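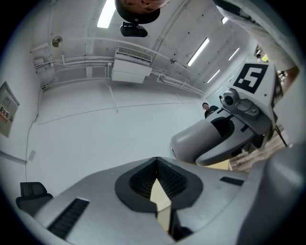

Cables on a wooden floor, and chairs with wheels
Home and Workroom forum > Floors, storage, tidying

marcela_h
2020-02-25
Good evening to all. I would like to ask for advice about our workroom in Istham. We moved in last August and I am still not satisfied with the floor. It is a wooden floor, light brown, and I like it very much, but we have white cables lying on it in loops, and between them small items which fall from the desk and stay there. We also have black office chairs on wheels. My fear is that a wheel will go over a cable one day and break it, or that a person will catch a foot.

The owner does not permit us to drill into the floor or the walls. What would you do first? I can spend a little money, but I do not want to buy new desks.
Marcela Havlíček

stepanek_d
Hello Marcela. First I would lift everything from the floor which is not a cable. Then unplug the cables one after another, with somebody at the other end to tell you what has gone off. In our office in Kuruc we found 3 cables which were connected to nothing at all. After this you can think about channels or clips, but please do not buy anything before you have done the sorting.

Lua_Phan
I agree with Dušan about the sorting. For the rest I would use a fabric cable cover, the flat kind that lies over the cables. We have one from Patell. It was 28 for the long one, and you can cut it with normal scissors. The chairs go over it with a small bump.

kopecky.p
I am sorry, but I cannot agree with the fabric cover. On carpet it is good, because it holds with hooks. On wood it slides, and then you have a thing to fall over which is wider than the cable was. For wood I would lead the cables along the wall, even if they must be longer. A longer cable costs less than a doctor.

Lua_Phan
Přemysl, mine has a rubber back and it has not moved since I put it down. Maybe you had a different product.

kopecky.p
This is possible. Mine had no rubber. But dust collects under the edge also with rubber, and on a light floor you will see it.

marcela_h
Thank you for the quick answers. I should explain that going along the wall is difficult on one side, where there is a white curtain and it hangs in the way. The back wall would be better. There is a small panel with labels on it and the air conditioner is high up, so the lower part could be used. Pipes go along the ceiling, and a colleague proposed to hang the cables from them.

stepanek_d
Please leave the pipes alone. You do not know what they carry or how strongly they are fixed, and the owner will not be pleased.

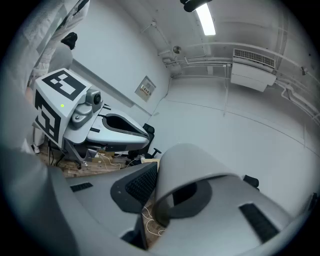

shamim.sethi
What can I use to hold cables under a desk if drilling is not allowed?

Lua_Phan
A tray with clamps, which you tighten on the rear edge of the desk top. Put the extension block into it and let only one cable go down to the wall socket. Wipe the edge before you fix the clamps and put a piece of felt between, otherwise they leave a mark.

shamim.sethi
Thank you, I will try. Does it hold a heavy block? Mine is from Nimenura and it has large adapters in it.

Lua_Phan
Look at the weight printed on the package of the tray. I would not trust the ones which are only glued.

kopecky.p
With the tray I agree completely. Marcela, may I add one thing about coils? If you have too much length, make a wide loop and close it with a fabric strip. Do not use the plastic ties and do not pull tight. And keep the cardboard away from the cables, it only makes sweeping harder.

marcela_h
The cardboard is my fault, I always think that I will need it. It goes out tomorrow. My plan now is the sorting first, then a tray for each desk, then along the back wall with adhesive clips. If one crossing must remain on the floor, I will try the cover with the rubber back.

kopecky.p
Test the adhesive clips first in a corner. From white paint they sometimes take a piece with them.

stepanek_d
A hair dryer helps when you remove them. Warm the clip slowly and pull to the side.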